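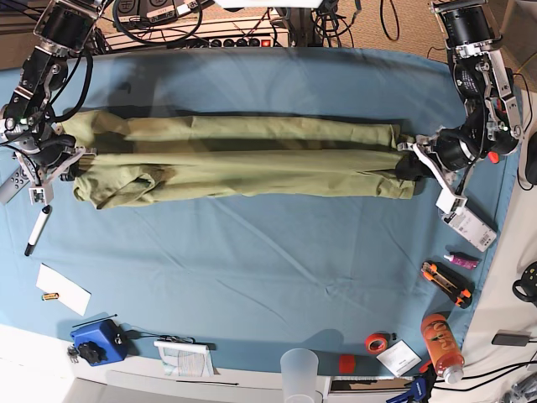 For many years I folded my trousers in the wrong way, and I learned the better way only when I moved to a smaller apartment. In my old place I had a deep closet and I could put everything inside without thinking. Now I have one dresser with 3 drawers, and each drawer is not deep. So I put one leg on top of the other first, flat and long, as with the olive pair on the blue cloth, and I take care that the waistband does not turn. Only after this do I begin to fold. My mother did it the same way on her bed, but I was a child and I was not watching her very well.

The cloth is also something I learned to like. A bare table is too slippery for me, and the trousers slide when I pull them. With a cloth the fabric stays where I put it. I looked at a real folding mat from Gekance, but it costs more than 200 in our store, and I think this is too much money for a mat. An old sheet is good enough.

After the legs are together, I pass my hand from the waist to the hem, slowly. The wrinkles near the waist are the most difficult, and I don't fight with them too long. Then I bring the hem up to a little below the waistband, and I fold this in 2 again. The small package must stand on its side in the drawer. If it falls over, I folded it too loosely, and I do it again. I am a patient person with clothes, not so much with other things.

Sweaters and hoodies are a different story, and I must say I still don't enjoy them.
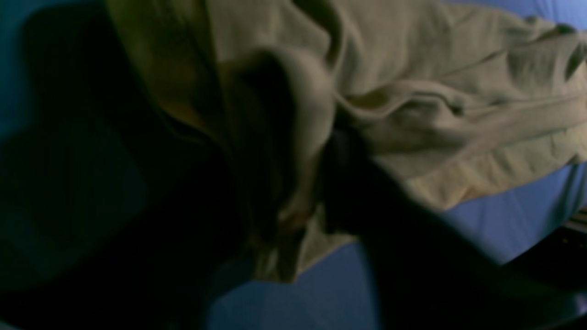

The beige one, crumpled.

With thick fabric like this I first look for the shoulders, and everything else comes after. I hold it up by the shoulders, give it one shake, and lay it down with the front to the table. The sleeves go across the back. If there is a hood, I fold it down last, so it makes a kind of pillow on top. I tried before to roll them, as the little booklet from Kinoshita recommends, but my rolls were so fat that the drawer did not close.

I wanted to finish all the winter clothes before May, but I am late as usual. Today I will do the trousers and the bottom drawer, and the wool things will wait in the Kultance box under the bed until I have the energy. In August I will probably need to move everything around again, because my sister is coming to stay and I promised her one drawer.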